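**Ticket 722 – Rellia upload stops at 80 percent**

Opened by: Busisiwe Xaba
Assigned to: Evander Drummond
Status: waiting for reply

**Tuesday, 9:20**
I try to upload my new track to Rellia. The bar goes to 80 percent and stays there. No error message. The file is a WAV, 6 minutes long. I tried it in two browsers with the same result. The beat is made by Jessie Ritchie, and she can upload her own files without problem.

**10:05 – Evander**
Thank you for the clear report. Please export the track again as 16-bit and remove the cover art from the file. Then log out, log in and try once more.

**11:40 – Busisiwe**
I did it. The 16-bit file without cover passed in 20 seconds. So the sound is fine, but now the track has no picture. When I add the cover on the edit page, it says "file type not accepted." The cover is for the single "Skorkano" and I attach it to this ticket.
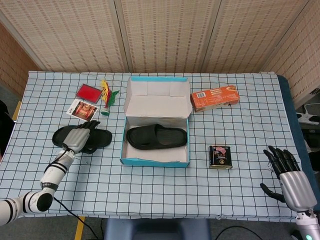
*Attachment 1: cover picture, open shoebox with black slide.*

**13:15 – Evander**
I passed the cover problem to Mhairi Laing. Please tell us which program you used to save the picture, and keep the track on private until she answers.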